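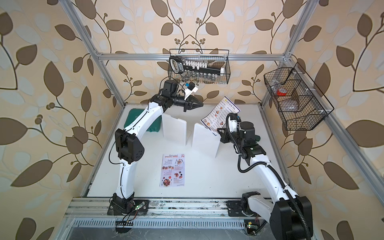 What does the Stornard two-arm bench kit cost once everything needed to run it is included?

The list price is 3,000 pounds for the pair of arms with their grippers. Our own order came to more than that, as the enclosure and the wrist camera were quoted separately.

Forum: Kits and Services Under Review
Topic: Stornard bench kit, paper handling

Vutine_Labs wrote on 02/12/2019:
The department has been asked to recommend a bench kit for handling printed matter, chiefly menus, leaflets and folded cards. Stornard is one of 2 suppliers under consideration, the other being Cadwaladr. We should be grateful for comments from members who have used either kit with paper. Our particular concern is whether a two-fingered gripper is suitable for a folded sheet, or whether suction should be specified from the outset.

cadmium_row replied:
We have used the Stornard arms on menus and similar items. A folded menu can be held upright in the standard gripper, and we saw no need to buy anything further for that purpose. A single sheet lying flat on the table is a different matter. The fingers need an edge to take hold of, and the smooth white top offers very little help. I would advise the poster to ask for a demonstration using flat sheets before placing an order.

Pellworth replied:
I must disagree with the previous member on one point. Flat sheets are manageable if the operator brings the sheet to the edge of the table first. It is slow, but it does not require suction. The suction attachment from Cadwaladr marked our glossy stock and was returned in May.

cadmium_row replied:
That is a fair remark where time is not important. Our work is counted by the hour, and sliding each sheet to the edge was not acceptable to us.

Vutine_Labs replied:
Both replies are noted with thanks. May I also ask about the service contract? Druka has offered to maintain the Stornard kit for 2,070 pounds a year, parts excluded. This seems high in relation to the purchase price.

Office_of_Works replied:
We hold the Druka contract at present. The visits are punctual and the written reports are clear. I would not, however, renew it on the same terms — most of the work done under it was cleaning the front rail and securing cables, and our own staff could have carried this out. Members should also ask where the base wiring is to run, as the installation sheet says very little on the subject.

Pellworth replied:
I take the opposite view of the contract. A replacement joint module was fitted for us within the week, and our bench would otherwise have stood idle. The price should be compared with the cost of lost work.

Vutine_Labs replied:
We shall request the demonstration with flat sheets and ask Druka to quote for call-outs only. The replies will be posted in this topic when they are received.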